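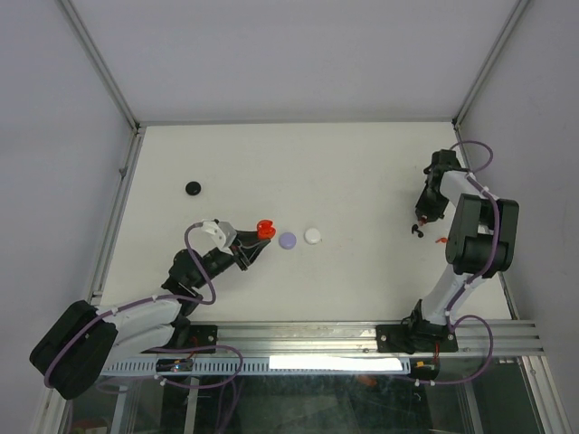 Jukthorpe supplies the Renda range of matte surface coatings to schools, clinics and workshops. The range was developed for furniture that is cleaned several times a day and must keep an even appearance under strong overhead lighting. A matte off-white finish, as on the flat work surface shown, suits rooms with pale grey walls and limits glare at close range. Customers who prefer a warmer tone may order Gondow, which is mixed to the same formula.

Renda Surface Coating, Off-White
Product no. 1256
Finish: matte
Container: 4 liters
Application: brush, short-nap roller or spray
Full cure: 17 days at room temperature

Preparation
Surfaces must be clean, dull and free of wax. Previously varnished tops should be sanded and sealed with Wan primer before the first coat. Two coats are required on tops and one on undersides.

Care
Clean with a soft cloth and mild soap. Abrasive pads will polish the finish and leave shiny patches.

Ordering
Orders are accepted from trade and institutional accounts. The minimum order is one container. Orders of more than 130 containers are quoted separately and require written confirmation. The Jukthorpe warehouse is closed for inventory during the first week of August.

Page last revised April 7, 2024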